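How Does a Soccer League Table Work?

A league table shows how well each team is doing during the season. The team with the most points is at the top.

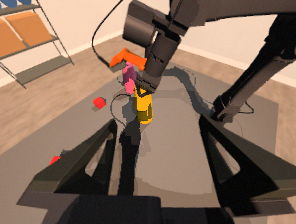
Page last changed: October 2025

In most soccer leagues, a team gets three points for a win and one point for a tie. A team that loses gets no points. If Donulano has played 9 games and won them all, it has 27 points.

Sometimes two teams have the same number of points. Many leagues then look at goal difference — the goals a team has scored minus the goals it has let in.

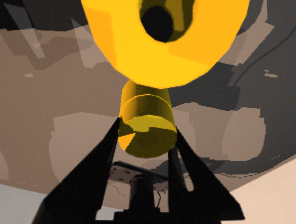

Lucian Sandu asks whether a team can win a game and still stay in the same place. It can, when the team above is too many points ahead to be caught that day. 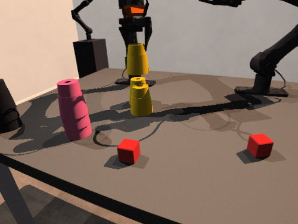

What Happens at the Bottom?

In many countries, the lowest teams move down to a smaller league for the next season. This is called relegation. The best teams from the smaller league move up to take their places.

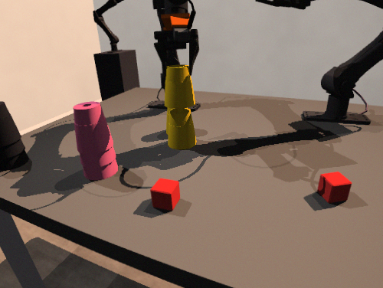 Moving up is called promotion. When Jesalia was promoted, about 4000 people came to its first home game in February. Not every league uses promotion and relegation. In some leagues, the same teams play each other every year.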